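Gripper comparison: questions and answers
By Poppy Sugden
27 Mar 2019

We have been comparing hand-held gripper tools at Ardale, and the people using them at Dudinbridge have sent in a steady run of questions. The ones that came up more than once are answered on this page. If yours is missing, ask Reece Sowerby or me and it will be added.

What is being compared?

Two finger sets and two camera positions, all on the same hand-held body. The first finger set, which we call Bellamy, is tapered and hard with a soft pad on the inner face. The second, Drasitz, is a one-piece flexible finger that bends around whatever it closes on. The camera sits either on top of the body, looking down over the fingers, or lower and further forward. We are not comparing motors at this stage. Everything in this round is squeezed by hand.

Why test by hand and not on the arm?

Speed, mostly. Changing fingers on the arm means a new tool offset, a new payload setting and a check of the soft limits, and that takes most of a morning if the controller is in a bad mood. On the hand-held body it is two screws a side. Once we have settled on fingers and a camera position, the same parts go on the arm and the arm gets its own round of tests.

How many attempts have been logged so far?

1,987, of which 768 were with the Drasitz fingers. The split is uneven. Mehwish Ghumman had to stop using the Drasitz set for a while when a mounting tab cracked, and the replacement was slow to arrive.

What counts as a successful grasp?

The object is lifted clear of whatever it was resting on, held for seven seconds, and put down where the operator meant to put it. If it turns in the fingers but stays held, that is a success with a note. If the operator uses their other hand to help, it is a failure, however small the help was.

What counts as a failure of the camera?

If the object or either fingertip can't be seen at the moment the fingers close, mark it as a camera failure, even if the grasp was good. Please log the two separately. Several early sheets had them in one column and Shahzad Ansari had to go back through the recordings to pull them apart.

Which pads should I fit?

Whatever is in the bag with the finger set. Don't swap pads between sets. If a pad is shiny or has started to lift at a corner, replace it and write the change on the sheet with the attempt number. We lost a good part of one comparison to a worn pad, and the results only made sense again once it had been changed.

Can I clean the pads?

Yes, with a damp cloth and nothing else. Alcohol wipes made them noticeably more slippery until they had been used for a while. Let them dry fully before the next attempt.

Do I need to calibrate the camera every time?

Only if it has been moved, dropped or refocused. Otherwise do the short check at the start of a session: hold the printed board at arm's length, then close up, then tilted each way. If the checker reports an error above the red line, run the full calibration. The wide lens is fussy about the outer part of the picture, so move the board right out to the corners. Most poor calibrations we have seen came from keeping it in the middle.

The top camera position makes straight things look bent. Is that a fault?

No. It comes from the wide lens and is corrected later in software. We looked at a narrower lens, and it gave a tidier picture, but it lost sight of the object too early on the way in and saw very little of the room. The position tracking relies on seeing fixed things such as walls and door frames, so the wide lens stays.

Does it matter where I work?

Less than you might think. A bench is fine for the first session, but we want soft surfaces too. Objects sink into bedding and shift when you press near them, and hard fingers tend to behave differently there than on a table. Patterned cloth is useful for tracking. A large plain sheet is the worst case and has made the tracker drift more than once. If it does drift, stop, go back to the start point and begin a new recording.

Can two people work in the same space?

Yes. Each tool records on its own, and having a second gripper in view does no harm to the tracking so long as it doesn't cover most of the picture. Agree beforehand who is picking up what. Don't pass an object directly from one gripper to the other unless the sheet says it is a handover attempt.
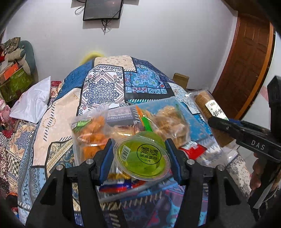
What objects should I use?

Ordinary things with awkward packaging. Snack food has been the most useful so far: small lidded jelly cups, clear bags of puffed snacks, wrapped packets, tubes of biscuits. A jelly cup is round and smooth, and has to be held at about the right height or it slips out. A bag is mostly air and changes shape as the fingers close. Woo-jin Won has the current list. Stick to sealed packets, and take anything split or leaking out of the set.

Which finger set is better?

It depends on the object, and we don't yet have enough Drasitz attempts to put a firm number on it. Bellamy has done better on small rigid items and on picking one thing out of a crowded box, where there is little room to open. Drasitz has done better on bags, and it marks them less. On cylinders held across the middle there is not much between them. Operators prefer Bellamy by a clear margin, though that may be down to having used it longer.

Will the results carry over to the arm?

Partly. Grip shape and pad wear should carry over well. Force will not. A person eases off without thinking when a packet starts to crush, and the arm's controller has to be told to. We expect to set the closing force lower on the arm at first and work up.

My wrist aches after a session. What should I do?

Stop and swap with someone. The body is front-heavy with the forward camera fitted, and sessions with it should be kept short. Mehwish has tried a counterweight at the back of the handle, which helped the balance but made the whole thing heavier, and opinions on it are mixed.

The trigger sticks. Can I oil it?

No. Oil finds its way to the pads. Take the side cover off, clear out any dust and check the return spring is seated. If it still sticks, label the tool and leave it on Reece's shelf.

Where do I send the recordings?

Copy them to the shared drive on the day, in the folder for your finger set, and leave the originals on the card until Shahzad confirms they have been read. Don't rename the files. Scan the sheet and put it in the same folder.

When will there be a decision?

We plan to choose the finger set and camera position before August, when the arm is free. Until then both sets stay in use, and anyone who can spare time for the Drasitz set in particular should get in touch with Mehwish.

Last updated by Poppy Sugden: answers on pads and recordings revised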